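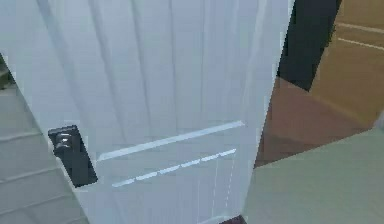 To: Gamdale users list
Subject: Re: Starel simulated unit, head camera alignment after update

Dear colleagues,

Following several enquiries received in August, this message sets out the procedure for checking the head camera of the simulated Starel unit after a software update. It replaces the notes circulated with build 92. Sites running the physical unit should continue to use the Wernine service manual.

The check is carried out in the standard house. Please load the house before the robot description file. When the two are loaded in the reverse order, the head joint takes its limits from the default profile and the tilt reading is wrong for the remainder of the session.

1. Start the unit with the arm retracted and the base brake on.
2. Set pan and tilt to zero and allow the simulation to run for 1000 steps.
3. Tilt the head down until the square marker on the body housing comes into view, with the joint to its left.
4. Record the tilt value and compare it with the value held in the site file.

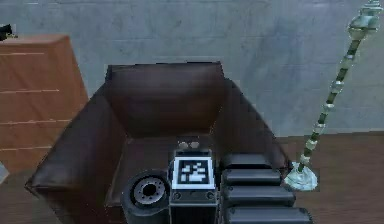 Prakash Mudaliar wrote:

> We followed the August notes at Suvarna and the marker is detected
> on every start, but the reported position drifts once the arm has
> been extended and brought back. Resetting the head clears it until
> the next extension. Is the marker offset read once at start-up, or
> again after each arm movement? We would also like to know whether
> the check has to be repeated in every room, as the house takes a
> long time to load on our machines.

The offset is read once, at start-up. The drift reported from Suvarna is consistent with an arm profile left over from an earlier build, in which the retracted length was entered by hand. Please open the arm profile and look at line 207. If a number appears there, delete it and save the file, and the length will then be taken from the robot description. The unit must be restarted before the change takes effect. A reset of the head alone is insufficient.

As regards rooms, the marker check need only be done once per update. The room check is separate and concerns the view past the arm. It should be done in at least one confined room, and we ask that sites use the bathroom for this purpose. 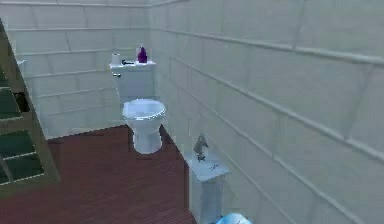 Drive the base in slowly, stop short of the toilet, and lower the head until the floor and the open bowl are both within view. The tiled walls have few distinct features, and the depth reading on them may be uneven. This is a known limitation of the present renderer and should not be corrected by altering the camera values. If the floor reads as sloping, return to step 2 and repeat the marker check.

Sites that keep their own copy of the house should confirm that the doors carry their latch plates and that the collision shapes have been rebuilt. A door without a collision shape allows the arm to pass through it, and any readings taken afterwards should be discarded.

Faults found during either check should be reported to this list under ticket 1181, with the site file attached and the build number in the subject line. Please do not send recordings as attachments, as the list server removes them.

Yours faithfully,

Simulation Support
Gamdale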